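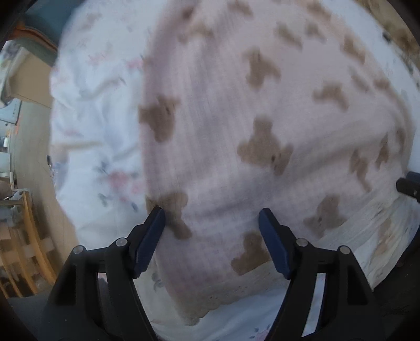 Dernière modification de cette page : 30 juin 2019

Je rentre de l'atelier avec les avant-bras en compote et le sourire jusqu'aux oreilles. Trois semaines que je plie, tire, pince et étale des couvertures avec une pince tenue à la main, et je crois que c'est ce que j'ai fait de plus amusant depuis que je bricole des robots !

Pour ceux qui prennent le train en marche : le projet s'appelle Fluletti, on est deux dessus, Virgil Filip et moi, et le but est d'apprendre à un bras à s'occuper du linge de maison. Pas les chemises, pas encore. Les couvertures, les draps, les plaids, tout ce qui est grand, mou et qui ne reste jamais où on l'a posé. Au lieu de programmer les gestes un par un, on les fait nous-mêmes avec une pince équipée d'une caméra, on enregistre, et le modèle apprend à partir de là. Virgil appelle ça « donner la main au robot ». Moi je dis que je fais le ménage devant une caméra, ça fait rire ma sœur.

La couverture rose à oursons est devenue notre morceau préféré. Elle est tricotée, elle gonfle dès qu'on la pousse, et elle a tout en bas un feston crème qui ressemble à de la dentelle. Je l'avais choisie parce qu'elle me paraissait facile (un petit format, une matière qui accroche bien). Quelle erreur, et quelle chance ! Le tricot se déforme sous les mâchoires, les oursons s'étirent, et le bord qu'on visait il y a une seconde est parti deux centimètres plus loin. Avec les doigts, on rattrape ça sans y penser. Avec deux patins au bout d'une pince, on se rend compte de tout ce que la main fait en douce.

Alors parlons-en, des patins. Les nôtres sont bleu marine, avec des crans sur la face qui serre. Les premiers étaient lisses, imprimés un soir de fatigue, et sur du coton c'était une catastrophe : le drap filait comme un savon. Virgil a dessiné les crans, on a essayé trois profondeurs, et on a gardé celle du milieu. Trop profonds, ils tiraient les mailles du tricot et j'avais des boucles partout. Sur la couverture, maintenant, je peux venir par en dessous, juste au-dessus du feston, pousser un peu dans l'épaisseur et refermer. Ce petit mouvement, pousser puis fermer, il m'a fallu une bonne journée pour le trouver. Au début je fermais trop tôt et je ne prenais que de l'air ou trois brins de laine.

Le drap à fleurs, c'est une autre histoire. Il est blanc avec un petit semis pastel, et on travaille souvent avec les deux pièces mélangées, la couverture d'un côté, le drap froissé qui passe dessous et ressort plus bas. C'est voulu. Dans une vraie maison le linge arrive en tas, et je tenais absolument à ce que le modèle voie du rose sur du blanc, du blanc sous du rose, des plis qui cachent d'autres plis. On a comparé sur nos premiers essais : 500 démonstrations avec une seule pièce bien étalée, puis 617 avec le linge en vrac. Le deuxième lot donne un bras bien plus malin ! Il hésite, il cherche le bord, il revient. Avec le premier, il fonçait sur le milieu et soulevait tout en boule.

On en est à 635 prises sur le lot en cours et on vise 1000 avant la rentrée. Je note quelques trucs appris en route, en vrac, surtout pour moi :

Ralentir avant le contact. Je vais vite par nature, et dans mes premiers enregistrements l'approche dure le temps d'un clignement d'œil. Le modèle n'a presque rien à se mettre sous la dent à l'endroit le plus important. J'ai pris l'habitude de compter « un, deux » dans ma tête avant de serrer.

Garder les ratés, si je les rattrape. Quand le tissu glisse et que je le reprends proprement, je laisse tout. Quand je m'énerve et que je recommence trois fois, je jette.

Changer de main. Je suis droitière, et mes prises arrivaient toutes par le même côté. Ladan Farahani, qui nous a relus les données au printemps, l'a vu en dix minutes alors que nous avions le nez dessus depuis des semaines. Depuis, je fais une série sur deux de la main gauche. C'est laid, c'est lent, mais le bras n'a plus peur de son côté gauche.

Regarder le tissu et pas la pince. Celui-là, je l'oublie encore.

On me demande souvent pourquoi on n'utilise pas la télécommande, avec le bras qui suit en direct. On l'a fait tout l'hiver ! On avait monté un poste de pilotage qu'on avait baptisé Gruma (ne cherchez pas, c'est le bruit que faisait le ventilateur). J'ai adoré, il y a un côté magique à voir un bras copier votre poignet à l'autre bout de la pièce. Seulement je ne sentais rien. Avec une couverture, sentir, c'est la moitié du travail : le petit retard quand le tricot se tend, le moment où ça lâche. La pince tenue à la main me rend tout ça, et je peux l'emporter où je veux, du salon à la chambre de mes parents, sans déménager un bras et son alimentation. Gruma ressortira pour les gestes à deux bras, plier en tenant les deux coins par exemple, que je n'arrive pas à faire proprement avec une seule pince. Virgil prétend qu'il y arrive. J'attends de voir.

Côté logiciel, notre outil de tri s'appelle Ruangrit et il commence à être vraiment agréable. On fait défiler les prises, on marque le début du contact, la fermeture, le lâcher, et on passe à la suivante. La semaine dernière j'y ai ajouté un raccourci clavier pour revenir d'une demi-seconde en arrière, et ça m'a changé la vie, je pèse mes mots. Il reste un bug quand on marque deux fermetures de suite, la deuxième écrase la première. Si quelqu'un aime le Python et les soirées calmes, qu'il m'écrive.

La suite, donc. Encore des oursons cette semaine, puis une couverture unie que je redoute un peu : sans motif, je me demande comment le modèle va repérer que le tissu a tourné. Virgil parie qu'il se servira des ombres des plis. Moi je parie sur l'ourlet, et l'enjeu est un repas complet chez Farnance, dessert compris. En septembre on remonte le bras, on charge le nouveau lot et on le laisse essayer tout seul sur un tas qu'il n'a jamais vu. J'ai déjà mis de côté un plaid à franges pour ce jour-là. Virgil n'est pas au courant, enfin, il l'est maintenant s'il lit le blog.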